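Pongsak Saithong
Mon 14 November

OK, a few of you asked what I do all day now that I'm on the teleop side at Carosham. Short version: I puppet two little robot arms from a chair and try to make them behave like a pair of hands. Long version is a thread, sorry!

The way our setup works, I hold two leader arms, one per hand, and the two follower arms in the enclosure copy whatever I do. Every joint angle gets saved along with the video. One start-to-finish go at the task is an episode. Enough decent episodes and you can train a policy on them (that part is Boonchu's department, I just bring the groceries).

We're at 724 episodes on the current task, which we call Fivitz. The name means nothing, somebody typed it into the config file back in April and by the time we wanted a better one it was in every folder.

The task: a soft flat thing lies on the table, both grippers come in from the sides, pinch an edge each, lift it level, put it down again. My nephew could do it before he could talk. With leader arms in your hands it is a whole different animal, because you feel NOTHING. No squish, no weight, no little tug when the other side has got hold of it. You're going entirely on your eyes.

So you learn to look for tiny stuff instead. A dent in the edge means you've made contact. If the whole piece slides, you came in too low or too fast, and now the other hand has to chase it across the table.

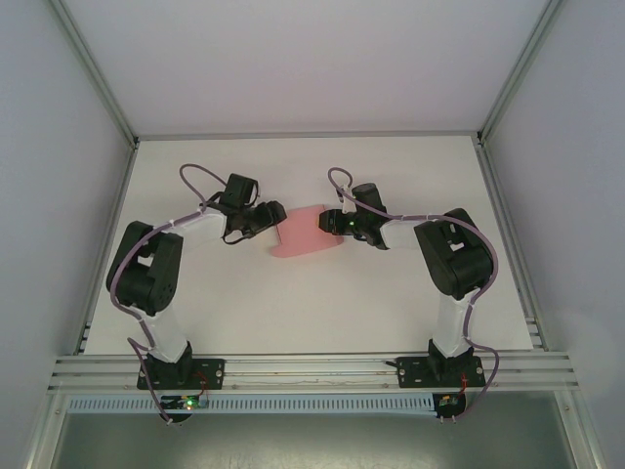 Right gripper touching, left one just short of the edge.

That gap on the left is my entire personality right now. I'm right-handed and my right always gets there first. Boonchu plotted it for me - you can see my right hand winning in nearly every episode, like a tiny footrace. And the policy picks it up too! The first one we trained would touch with the right, sit there, think about its life, and then bring in the left. Exactly like me before coffee.

We talked about whether I should fix it. I tried forcing both sides to arrive together and my demos got jerky and weird, way worse than the uneven ones. So now I let the right touch lightly and wait, and I only start squeezing once the left is on too. Much calmer. The success rate in my own notes went up, and my shoulders stopped hurting, which I'm counting as a result.

Things I'd tell anyone starting out: go slower than feels polite. Park your elbows on something. And if you flub a grasp, don't snatch at it, back off a little and go in again, and keep that episode. The recoveries turned out to be some of the most useful ones we have.

Someone asked if it gets boring. Yes and no? I did 31 this morning with a podcast on and couldn't tell you a single word of the podcast. It's a bit like knitting, if your needles were a yard away and had motors in them.

Next up we're moving to the Jadgate cloth, thinner and floppier, and I'm already dreading the corners. Will report back once I've managed to pick one up - send snacks.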